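Minutes, simulation navigation working meeting, Sep 23, 2024

Chair and notes: Tae-yang Heo. Present: mapping, control and evaluation leads. Apologies from the rendering side.

1. Minutes of last meeting
Accepted with one correction. The planner build under test was Pyo, not Berken.

2. Results on the city map
The evaluation lead reported on the sidewalk route-following method. A route is given as a short list of landmarks, and the policy has to recover its own heading at each corner from the forward view alone. No global position is supplied. The policy was run for 500 episodes on the Jastelel map with fixed daylight. Stopping error at the goal fell against the Berken baseline on straight sections. On corners there was no clear gain.

Control asked whether the stopping error was measured to the kerb or to the goal marker. It is the goal marker. The kerb figure will be added.

3. Review of views
Rendered forward views from the one district were gone through together.

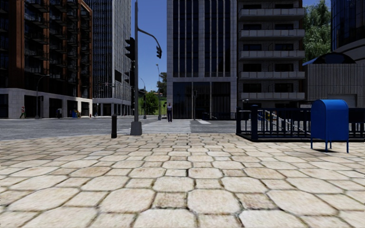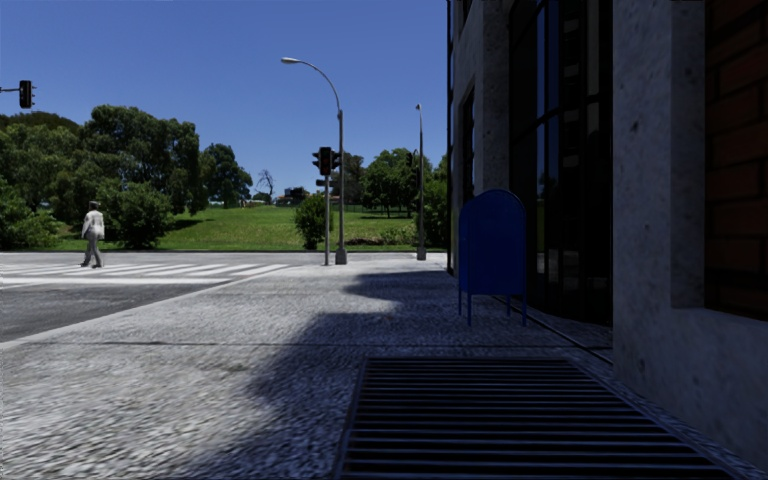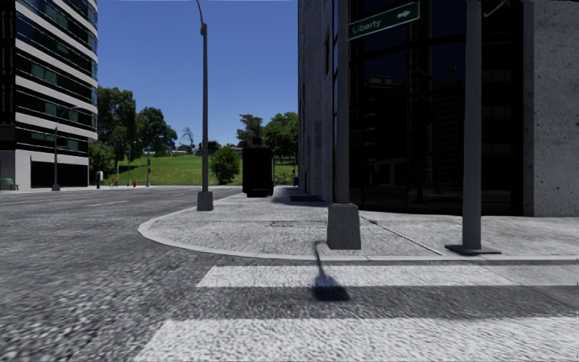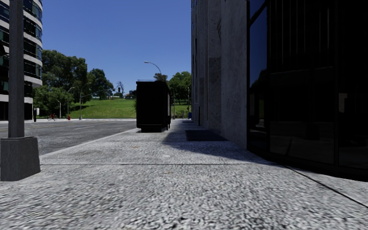
Working minutes, Issue 16

Points raised in discussion:

Blue boxes. In the first two views the blue box on legs is close enough to serve as a landmark. In the third and fourth the blue object is small and far down the pavement. The matcher should not be given one landmark class for both cases until the range estimate is fixed.

Shade. The second and fourth views both have a large building shadow on the right of the pavement. Mapping suspects that the free-space head treats the shadow edge as a kerb. Control disagreed and thinks the fault is in the smoothing step. To be tested separately.

Dark objects. The black trailer near the kerb in the fourth view is almost wholly in shadow, with little surface detail for the depth network to use. Agreed to log depth confidence for objects of this sort.

Text. "Liberty" on the green street-name sign is faint but legible in the third view. Reading signs is outside the present method and stays outside it.

4. Ablation
Removing the landmark memory raised the number of wrong turns in all 21 test routes. Reducing the memory to 2 entries gave nearly the same result as the full memory, at a lower cost per step. The chair asked for a repeat with different seeds before this goes into the report.

5. Second map
The Fostwood map loads, but its crossing labels are incomplete. Deferred to October.

6. Actions
Evaluation: kerb distance figure, repeat of the memory ablation.
Mapping: shadow test with the smoothing step switched off.
Control: depth confidence logging.
Heo: circulate revised results table.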